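El traductor frente a la novela epistolar: conversación previa a la presentación en la librería Jaramillo

La librería Jaramillo acoge el martes 21 de noviembre la presentación de la edición en español de Las cartas de Tullach, novela epistolar publicada por Zurkberg. La conversación que sigue se mantuvo con la persona responsable de la traducción, que firma sin nombre por decisión propia y que en el acto hablará desde la primera fila del público.

El libro consta de 34 cartas, distribuidas en 4 partes. Las escriben dos hermanas que residen en pueblos separados por un estuario, y ninguna de las dos conserva copia de lo que envía. «Ese dato condiciona toda la sintaxis», explica. «Cuando una hermana se cita a sí misma, cita de memoria y se equivoca. El error tiene que ser perceptible en español, pero no tanto que parezca una errata de la editorial. En las pruebas me corrigieron 2 de esas citas y hubo que restituirlas.»

El tratamiento

La primera decisión técnica fue el tratamiento. El original no distingue entre tú y usted, y la relación entre las hermanas se enfría hacia la mitad del volumen. Se barajó un paso al usted a partir de la tercera parte. «Lo probé en cinco cartas y lo retiré. El usted entre hermanas habría fijado una fecha exacta para la ruptura, y el texto no la tiene. Lo resolví con las fórmulas de despedida, que se acortan, y con la desaparición gradual de los diminutivos.»

La segunda fue el léxico marinero. La autora emplea términos locales para las mareas y para los tipos de barro del estuario, varios de ellos sin registro en diccionarios. Zurkberg propuso un glosario final, que se descartó. «Un glosario convierte la novela en documento. Dejé cuatro términos en su lengua, sin cursiva, y el resto los llevé a voces del Cantábrico oriental que un lector puede deducir por contexto.»

Ritmo y puntuación

Preguntamos por la puntuación, que difiere de forma visible entre las dos voces. La hermana mayor encadena oraciones con comas; la menor usa frases de una línea y apenas subordina. En una primera versión, según cuenta, las comas de la mayor se habían sustituido por puntos y comas en casi todos los casos. «Era más correcto y era peor. El punto y coma supone que quien escribe se ha detenido a pensar, y ella no se detiene. La revisión completa me llevó 20 días de agosto — solo comas, sin tocar una palabra.»

La carta más larga del libro, la que cierra la segunda parte, carece de punto y aparte. El equipo de maquetación de Zurkberg pidió permiso para introducir alguno por razones de legibilidad. La petición se rechazó y, a cambio, se amplió ligeramente el interlineado en esas páginas.

Método de trabajo

La traducción se hizo por orden de remitente: primero todas las cartas de la mayor, después todas las de la menor, y al final una lectura alterna para ajustar las respuestas. «El riesgo de este sistema es que una pregunta y su contestación no encajen. Llevaba una tabla con cada alusión cruzada y la carta a la que remite. El beneficio es que las voces no se contaminan.»

No hubo oficina. El grueso del borrador se redactó en la mesa de la cocina, en sesiones de mañana, y la lectura en voz alta se reservó para la tarde. «En voz alta se detectan las rimas internas, que en español aparecen solas con los participios y los adverbios. En pantalla no las veo.»

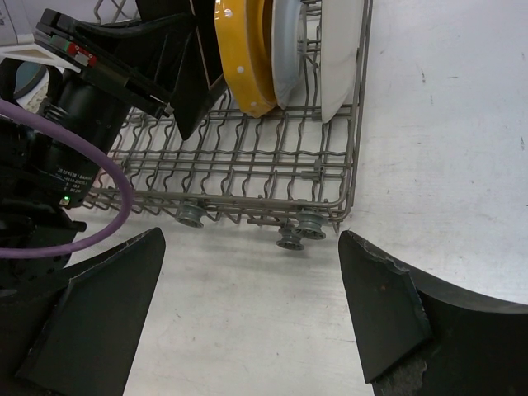

Próximos títulos

El siguiente encargo es Plurnley, una novela breve de la misma autora narrada por un agrimensor. La dificultad, adelanta, será de otro orden: unidades de medida antiguas, que en el original forman parte del ritmo de la frase y cuya conversión al sistema métrico alargaría casi todas las líneas. «Por ahora las mantengo. Si el lector no sabe cuánto mide un campo, el agrimensor tampoco parece muy seguro.»

La entrada al acto en Jaramillo es libre hasta completar aforo. Se leerán dos cartas, una de cada hermana, y habrá turno de preguntas.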